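Workshop & Home | Features | Small Makers

The Board Under the Blocks

By Bence Dobos

A set of shape blocks gets all the attention in a toy catalog. The surface it is used on gets a line at the bottom of the page, if that. After a spring spent gluing, planing and sanding boards for the children's room at the Pineck community workshop, I would put the order the other way around. Plastic blocks are cheap and consistent. A flat, stable board of a useful size takes more thought.

The request came in April from Margit Takács, who runs the room. The low tables there had a textured top, and small prisms stood badly on it. A star or a hexagon with a side as short as its height will tip on a surface that varies by less than a millimeter. She wanted loose boards that could be set down on anything, wiped off, and stacked on a shelf at the end of the day.

Stock and layout

We settled on a panel 400 mm on the long side, edge-glued from hard maple offcuts donated by a local stair shop. Maple was chosen for its closed grain. Oak has open pores that collect crayon wax, and pine dents under a dropped cup. Birch would have been acceptable and would have cost less if we had been buying.

Offcuts come in whatever width the last job left behind. Imre Juhász, who did most of the milling, saw no reason to rip them all to match, and we lost less wood by leaving the widths alone. The only rule was that the widest plank goes on the side nearest the child. Most of the sorting happens there, and a clear area without a glue line is easier to sand dead flat.

Growth rings were alternated where possible. On a panel this short the benefit is small, and appearance was allowed to win when the two disagreed. Grain direction mattered more. If one plank runs against its neighbors, the plane tears it out on every pass, and the scraper has to fix what the plane did.

Glue-up

Edges were jointed on a hand plane, two at a time, folded together in the vise so that any error in the angle cancels when the boards are opened. Ordinary yellow wood glue was spread on one edge only. Four bar clamps were used on each panel, two above and two below, brought up in turn until a thin, even bead appeared along the joint.

The panels stayed in clamps overnight. The bottle says less time is needed, and for strength that is correct. The joint also swells a little from the water in the glue, however, and a panel flattened too early will show a shallow groove along each seam a month later. We learned this on the first board, which is now a shelf.

Flattening and edges

A panel for display can be off by a fair amount without anyone noticing. A panel for standing blocks on cannot. We checked with a steel straightedge along both diagonals and across each seam, using a 7-watt lamp behind the edge to show gaps. High spots were taken down with a card scraper, then the whole face was sanded at 120, 150 and 180 grit. Going finer made the surface slick, and the cylinders began to skate when the board was nudged.

The top edges got a light chamfer, just enough to remove the sharp corner. A heavy roundover looks friendlier but eats into the usable area, and a block placed near the rim will lean into it.

Seams are the thing to look at when judging a finished board. A good one can be seen but not felt.

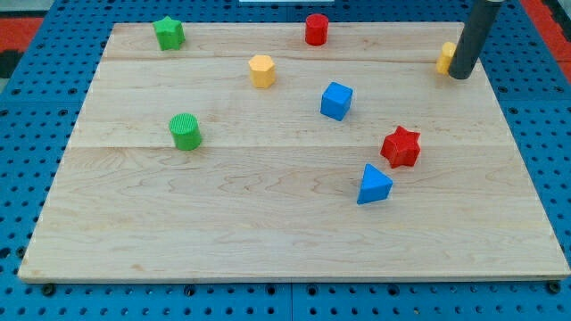 Ánh Hoàng disagrees with the whole premise: her view is that a child of three should be stacking on carpet, on gravel, on a sofa cushion, and should find out which shapes fall over and why. A perfect surface, she argues, removes half the lesson.

I take the point, and the carpet is still available to anyone who wants it. The boards serve a narrower purpose. When the task is sorting by color or copying a layout, a block that topples without being touched is noise. The child starts over and the exercise turns into something else.

Finish

Three finishes were tried on scrap. Film varnish was hard and washable but chipped at the chamfer. Raw wood felt best and stained within the week. Food-grade mineral oil, wiped on and buffed off twice, was the one we kept. It darkens maple only slightly, so green, red, yellow and blue all stand out against it, and it can be renewed by anyone with a rag. The cost is that it has to be renewed, every couple of months under daily use.

Boards should be oiled on both faces. Oil on one face only lets the other take up moisture faster, and the panel cups. The same goes for cleaning. Use a damp cloth, wipe both sides, and stand the board on edge to dry.

Blocks

Small prisms and cylinders are the most useful. Balls and arches belong in another box. Matching heights make it easier to compare the top faces, which is how most children tell a hexagon from a circle when looking down from a chair. Plastic survives the dishwasher, at least on the top rack. Glossy plastic also shows lamp glare, so a board should not sit directly under a bare bulb.

Keep the number out at any one time low. A crowded board leaves no room to move a piece without knocking another, and the front of the board should stay open as working space.

Storage has been the least satisfactory part. The boards stack well enough, but grit caught between two of them scratches both faces. Felt dots solved that and introduced a slight rock, which meant checking each board again with the straightedge. We have since gone to sheets of brown paper between boards. They tear, and are replaced.

Comments (4)

Zoltán Antal
What thickness did you finish at? Mine went to 12 mm and cupped even with oil on both faces.

Bence Dobos
18 mm. At 12 I would add battens underneath, with slotted screw holes so the panel can move.

golomell_shop
Walnut oil is another option, but ask about nut allergies first.

Imre Juhász
The first board makes a perfectly good shelf.

We use cookies to remember your settings and measure visits. By continuing to browse you accept our cookie policy. Manage preferences | Accept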